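Grondunley catcher Umut Bayram could be back behind the plate Saturday against Stuvcombe.

GRONDUNLEY – Catcher Umut Bayram is expected to return to the Grondunley lineup Saturday night when the team opens a home series against Stuvcombe.

Bayram has been out since taking a foul tip off his right thumb in a loss at Huerta. He has missed 20 games. He caught five innings in a rehab start with the club's lower affiliate Wednesday, went 2 for 3 with a double and threw out the only runner who tried to steal on him.

"The swing was fine, but I wanted to see him throw," manager Hemant Dubey said. "He threw. The trainers like where he is, so now we see how he feels in the morning."

Dubey said Bayram will not catch every day at first. He will probably get two starts behind the plate in the Stuvcombe series and be the designated hitter in the other game. Gwenaël Pons, who has done most of the catching in his absence, is batting .227 and has started the last 8 games.

Pons will stay with the club. To open a roster spot, Grondunley is likely to send down infielder Tatu Ndung'u, who has an option left.

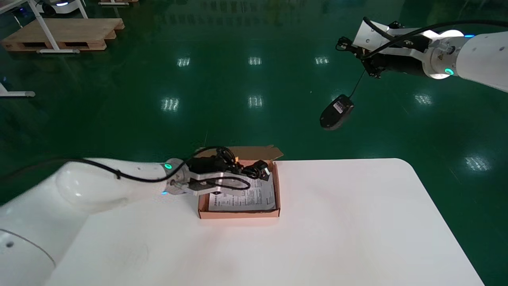
Right-hander Nyokabi Nyanda will start the opener. Nyanda has worked with Bayram for most of the season and has 39 strikeouts in home games. She allowed one run in six innings her last time out – a no-decision – and threw a light bullpen session Thursday.

First pitch is at 7:05 p.m. Grondunley begins the series a game and a half behind Stuvcombe for the last playoff spot.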